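2021-10-28

Llevo dos cafés y todavía me duelen las muñecas, así que esto va a salir desordenado. Hoy tocaba por fin comparar las dos pinzas de mano, la Costthorpe y la Woredico, y digo por fin porque la segunda tenía que haber llegado en mayo y ha pasado medio año entre aduanas y correos que no contestaba nadie.

La mañana se fue entera en el montaje. Las placas para fijar el seguimiento no encajaban con los tornillos que venían en la bolsa (¡cómo no!) y Decha Onsri tuvo que ir a buscar otros al taller del fondo. Luego el controlador Benirard no reconocía la pinza izquierda. Cambiamos el cable, cambiamos el puerto, reiniciamos, y al final era que yo había cargado la configuración de la semana pasada. Decha no dijo nada, pero se le notaba la risa desde la otra punta de la sala.

Una vez en marcha, la cosa cambió bastante. La Costthorpe cierra con suavidad y se nota en el dedo cuándo hay contacto. La Woredico es más rápida, pero tiene un punto muerto al principio del recorrido que me pone de los nervios: aprietas, no pasa nada, aprietas un poco más y de golpe se cierra. Con objetos duros da igual. Con los redondeados se te escapan hacia delante, como una pastilla de jabón. Bajé la frecuencia del filtro y mejoró algo, aunque creo que el problema es mecánico y que tendremos que abrirla.

Hicimos 90 repeticiones en total, de las 300 que pide el plan de Inthanon. A ese ritmo no acabamos ni en broma, y menos si cada tanda hay que parar para recalibrar. De las de hoy, 21 las tiro directamente por la deriva del seguimiento – me di cuenta tarde, cuando las trayectorias ya se habían ido casi un palmo de la mesa. Las demás parecen limpias, pero mañana las repaso con calma antes de cantar victoria.

Lo que más me ha costado es trabajar con las dos manos a la vez. La derecha se me va sola, quiere ayudar, y para esta tarea tiene que quedarse quieta y abierta mientras la izquierda lleva el huevo. Los antebrazos se cargan muchísimo con el peso de la pinza más la placa, y el cable tira hacia atrás justo cuando quieres afinar. Le he pedido a Decha unas bridas para sujetarlo al codo.

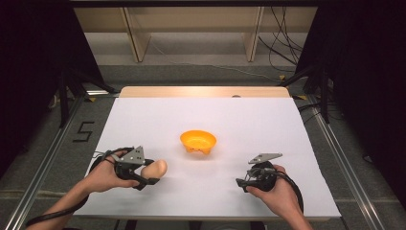

Prueba del objeto con forma de huevo y el cuenco naranja, con la pinza izquierda cerrada y la derecha libre.

Me fui a casa con la sensación de que gana la Costthorpe, pero quiero repetirlo cambiándolas de mano, que soy diestro y eso seguro que ensucia la comparación. Y hay que mirar también el retardo del Benirard, que por la tarde marcaba 4 milisegundos más que por la mañana y no sé de dónde salen. Mañana llevar: bridas, la llave pequeña, algo de comer que no sea de la máquina.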